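4.2 Drawer task

We tested the Trumano handling kit as shipped – arm, two-finger gripper, wrist module, the Gorico control software. No custom fingertips. Setup took one operator (Msimang) a single afternoon, most of it spent on cable routing. The drawer task is the one Tullier puts first in its sales sheet, so we ran it first too. Approach pose for the handle is in Figure 1.
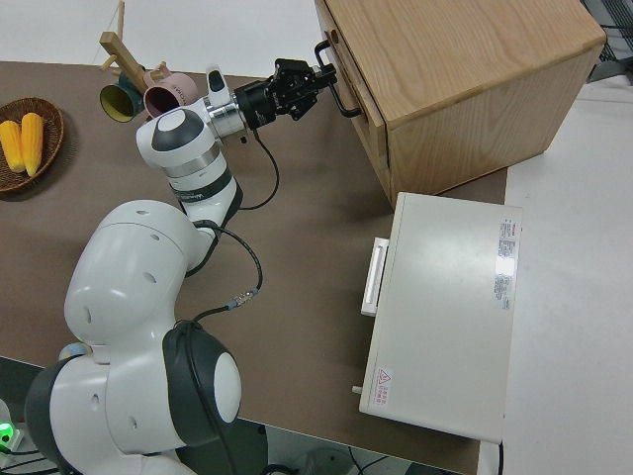 Figure 1. Gripper lined up beside the drawer handle.

4.3 Trials and scoring

59 trials over seven sessions, all in March. Cabinet pose changed between sessions, never within one. A trial counts as a success if the drawer is opened and the handle released without operator input. Scoring by Orozco and Yao, seperately, disagreements settled by rewatching the log. Grip force left at the factory value throughout.

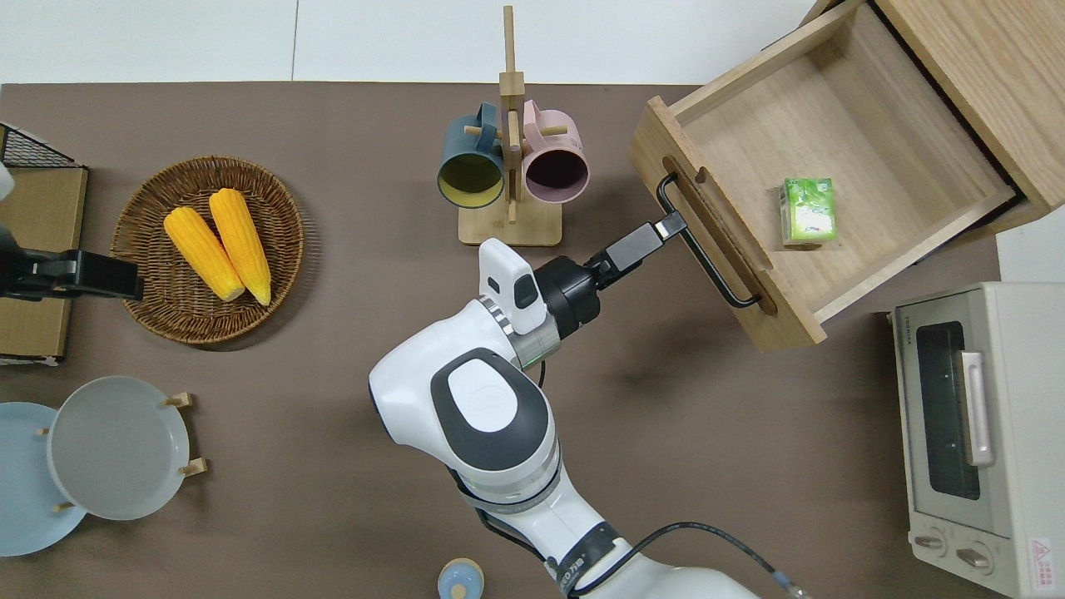
Figure 2. Fingers closed on the handle, drawer open.

The kit lists at over 2,000 dollars less than the Robles bundle, and the saving is mostly in the wrist sensing. That matters for bar handles. With the fingers closed around the bar as in Figure 2, the pull runs at an angle to the table edge, and the default planner has no setting for a angled pull – we had to enter the direction by hand. Support answered on a Tuesday with a patch, not tested here. Results by session in Table 2.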